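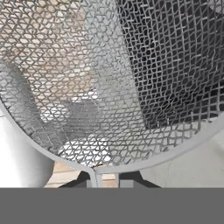

Boteo sim viewer, mesh chair asset, default lighting. Ticket 415, attachment 1.

Filed under: Simulation add-ons > Scene packs > Open tickets
Wednesday, 9:40 am | Posted by Eino Savolainen

Product: Boteo planner with the Gudedier furniture scene pack, 30-day trial
Severity: I picked "moderate". The dropdown had no "philosophical".

We're trialling Boteo to plan moves for a mobile arm before we let it near real furniture. The planner treats the expanded mesh on this chair as a solid wall. Fair enough, I thought, that's the conservative setting. So I switched collision from Hull to Per-strand, as the manual suggests, and now the planner believes every opening is a doorway. It has proposed putting the wrist through the back of the chair 262 times. I admire the optimism.

The render itself is lovely. You can see beige tile through the openings on the left, and the wires stand out crisply against the dark bit on the right. My complaint is with whatever the planner is looking at.

Tried so far:
- Re-imported the asset. Same.
- Cleared the collision cache. Same, but slower.
- Raised the planner timeout from 30 to 60 seconds. It now takes twice as long to be wrong.
- Swapped in the Tuominen stool, which has no mesh. Works perfectly, so I could always change my favourite chair.

11:15 am | Stijn Segers, support
Thanks Eino. Per-strand ignores gripper width unless "Inflate by tool" is ticked. In the Berna release that box moved to the Tool tab, greyed out until a tool is saved. Could you save the tool and rerun?

1:05 pm | Eino Savolainen
Ticked. No more doorways, and the planner goes over the rim like a civilized machine. One leftover – it keeps a huge clearance from the thin post under the rim, as though the thing might bite.

1:30 pm | Stijn Segers, support
Known issue, the post is still on Hull. Set it to Per-part under Asset > Overrides. I've asked for the manual page to be fixed.

2:10 pm | Eino Savolainen
Per-part did it. Leave this open until the manual page changes, please. We'll decide on the licence in July.

Status: Waiting on docs
4 comments | 2 shares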